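4.2 What people mean when they say a size "runs small"

I came into this part of the study thinking it would be the easy one. We had 297 written returns from the Cirura catalog, all of them for women's tops, light jackets and loungewear, and each one had a box where the buyer could say in her own words why the thing was going back. My plan was to sort the notes by size problem, line them up against the measurements on the Plirgate size chart, and be done by September. I was still at it well after that, mostly on account of two words.

"Runs small" was by far the most common phrase in the notes, and I first treated it as one complaint. Then I started reading the full notes (all of them, twice, the second time with a pot of coffee) and it fell apart on me. Some buyers meant the chest was tight. Some meant the sleeves stopped short of the wrist. Quite a few meant the garment fit fine but looked smaller on them than it had on the model, and that's a whole different kind of problem! One buyer kept the medium, sent back the large, and wrote "runs small" about the large. I still don't know what to do with her, so she's in the leftover group.

So I went back and recoded everything by body area: shoulder, chest, sleeve, hip, length, plus a group I called "overall look." Saimi Mustonen coded the same notes without seeing mine. We disagreed most over hip and length, and when we sat down together we found that buyers themselves mix these up. A jacket that catches on the hips rides up, and then the buyer says it's too short. Is that a hip problem or a length problem? We went with hip whenever the note said anything at all about sitting down, zipping up or buttoning, and length for the rest.

The product pages didn't help anybody much. Most of the listings in our set showed the garment in one of two ways, on a standing model or laid out flat (a flat garment of the general kind is shown in Figure 3), and hardly any gave a measurement taken across the garment. The Plirgate chart gives body measurements only. A buyer who owns a tape measure and a jacket she already likes has no way to compare the two, and that's exactly the thing a lot of our buyers said they wanted to do.
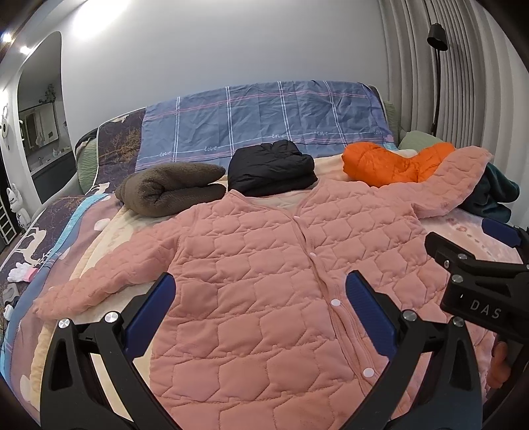
Figure 3. Quilted jacket with snap front, laid flat.

Birutė Dambrauskienė disagreed with this reading when I sent her a draft. She felt I was giving the chart too much blame, and that most shoppers never open it in the first place. In her view a buyer picks the size she always picks, and only goes looking for numbers after the package has come and the thing doesn't close. "You are fixing the map for people who don't look at maps," was how she put it in her note, and she asked me to check how many return notes mentioned the chart by name.

I checked, and she had a point. Of the 297 notes, 17 mentioned the chart or the size guide. That's not a lot. But I don't think it sinks the idea either - the notes were written by people sending things back, and a buyer who read the chart and got a good fit would never show up in our pile. We simply can't see her from here. I'd want a sample of kept orders before I said anything stronger, and we didn't have one.

What we did have was the Juška trial. Juška is a small shop that sells through the same warehouse, and they let us add one line to the listings for 30 of their jackets and tops. The line gave the width across the chest with the garment closed and lying flat, plus the sleeve length from shoulder seam to cuff. Nothing else on the page changed. The trial covered 900 orders. The notes that came back were shorter and a good deal more exact, and I loved reading them. People wrote things like "sleeve is as listed, my arms are longer than I thought." Fewer of them used "runs small" with nothing after it.

I'd be careful with that, though. Juška buyers tend to be repeat buyers, and they already know how the brand cuts a shoulder. We also ran into trouble with stretch fabrics, where a flat width says very little about how the thing will feel once it's on. For the knit tops we ended up listing a relaxed width only, and both Saimi and I think that was the weakest part of the setup. The Urar listings, which we had hoped to use as a comparison, turned out to switch between inches and centimeters from page to page, so they are left out of Table 6 and discussed separately in Section 5.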